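The Second Pair of Hands

At the Dernent bag works in Fellthorpe, the finishing room used to be the loudest part of the building. People stood at long tables, shook out each bag, checked the seams, closed the snaps, stuffed the body with paper and set it in a carton. The radio was always on. The radio is still on, but there are fewer people talking over it.

The company installed its first two-armed robot station last August. It now runs four of them, and the 22 people who worked in finishing have been spread across three departments. Dernent says it laid off no one. The workers interviewed for this article agree with that, though several add that two who retired were not replaced.

Canvas is hard for a machine. A metal part has one shape, and a robot can be told where to find it. A tote bag slumps. Its handles land in a different place each time it is set down, and a strap that was on the left a moment ago is underneath. For years that kept automation in the cutting room, where the cloth lies flat, and in the warehouse, where everything is in a box.

The stations at Dernent run on software called Nekum, which learns from people doing the job. Before any arm touched a bag on its own, finishing workers spent 18 weeks guiding the arms by hand controls, lifting rims and pulling out corners while the system recorded them. They were paid their usual rate plus a small bonus. One woman, with the company since the old building, remembers going home with sore wrists from holding the controls too tightly. 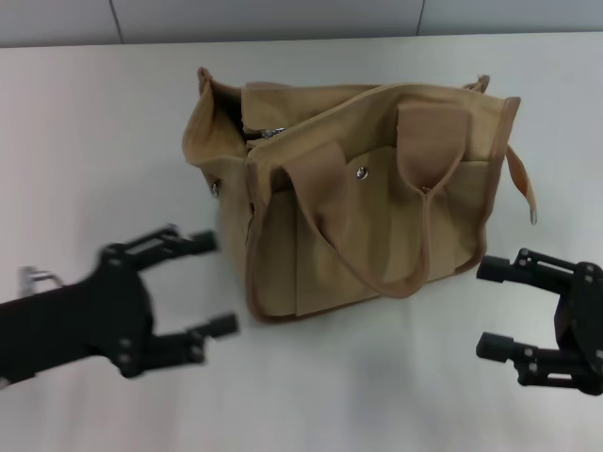 A khaki canvas tote between the two grippers of a robot station.

She was good at it, and the engineers asked for her again and again. She has mixed feelings about that now. Some of the moves the robot makes are ones she recognizes, including a way of coming at a bag from both sides before taking hold. "It's like seeing somebody wear your coat," she says.

Her job today is called station lead. She looks after two robots, clears them when they stall, and does the final check on every bag they finish. The pay is better and she sits down for part of the shift. She also spends more of the day alone. In the old setup there were people on either side of her and across the table, and she knew whose son was getting married and whose car would not start.

On a good shift one station gets through 237 bags. A practiced worker can beat that in the morning and will usually fall behind it by the end of the day. Managers care less about the total than about how even it is, because the trucks can be booked earlier.

The trouble is mostly with handles. If a loop folds under the bag, an arm may try several times to find it and then stop and turn on a light. Zippers are another weak spot, and the smaller styles still go to a hand table at the back, which has a waiting list of people who would like to work there.

Vigfúsdóttir, the outdoor brand that buys much of what Dernent makes, asked for a say in how the change was handled. Its contract calls for retraining hours and a yearly report on injuries. Shoulder complaints in finishing are down. Complaints about eyestrain, from watching screens and checking stitching without a break, have gone up, and the company has begun moving leads between stations and the sewing floor every few days.

The sewing floor itself has no robots -- and no date for any. Some of the younger workers have asked to be trained there. Others have put in for the maintenance course, where the next class is already full.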